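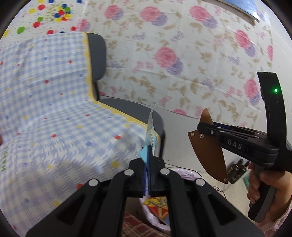

Attachment 1: clear package in the near gripper, jaws nearly closed. Second gripper to the right with the sheath.

Ticket: Thin packaging labelled as "empty grasp" in two-gripper tidy-up episodes
Project: Rilach household set
Site: Drolbridge
Opened by: Jonalyn Dalisay
Assigned to: Severyn Marchuk
Status: Resolved
Opened: 9 October 2023

Jonalyn Dalisay
Hi all! The new tidy-up task is a joy to record and we're getting lovely variety out of it, but the auto-labeller keeps throwing good examples away. Whenever one of us picks up something thin, the episode comes back tagged "empty grasp" and drops out of the training folder. I went through the last batch by hand and found 5 like this out of 128. The attached still is from one of them. The package is plainly between the jaws, but you're looking at it almost edge-on and it's see-through at the top, so I can imagine why a machine would miss it.

The leather-looking sheath in the other gripper got its label with no trouble.

Severyn Marchuk
Great catch, and thank you for attaching the still, it saves me a lot of digging. Could you send the jaw width log for the same episode? Also, did you zero both grippers before you started?

Jonalyn Dalisay
Log uploaded. Both zeroed, yes, jaws fully shut, twice on the near one as I wasn't sure the first go had saved.

Severyn Marchuk
Got it. The width trace is really nice and clean. It goes down, stops just short of zero and stays flat until you let go. The labeller calls anything under 4 mm "closed on nothing", and that limit came from the Pons set, where every object was a block or a cup. For film and wrappers it's far too high.

First try: dropped the limit to 1 mm and ran the batch again. Three of the five came back with the right label. The other two still fail.

Valentin Aubert
Jumping in from the vision side. The second check asks whether there's an object between the jaws in the camera view, and with the flowery cloth and the gingham behind it, a clear bag hardly stands out at all. I wouldn't change the backgrounds though! Busy cloth is exactly what we want the model to learn from. Please keep them.

Jonalyn Dalisay
Happy to, I like that gingham.

Sze-wing Yip
Would it help if the labeller looked at more than one moment? A bag seen side-on in one image may face the camera in another.

Valentin Aubert
Yes, lovely idea. Changed it to take 200 images spread over the whole hold and pass the grasp if the object is found in any decent run of them. Build is on the Ovport machine now.

Severyn Marchuk
Second try, with the 1 mm limit and Valentin's build: all five labelled correctly. I also ran the practice episodes from July where we shut the jaws on air on purpose, and they are still marked empty, so we haven't just made it say yes to everything.

Raphaël Picard
Fantastic work. Can we pull the old rejects back in before the next training run?

Severyn Marchuk
Running that now. Jonalyn, until the new build is on your laptop, please add the tag "thin" by hand when you pick up film, paper or wrappers, and don't delete anything that says "empty grasp".

Jonalyn Dalisay
Will do. I've got a whole bag of crinkly wrappers saved up for the next session and can't wait to see how it copes with them!

Severyn Marchuk
Build installed at Drolbridge, rejects relabelled and copied over. Closing this one. If a wrapper slips through, reopen it and attach the width log along with the still.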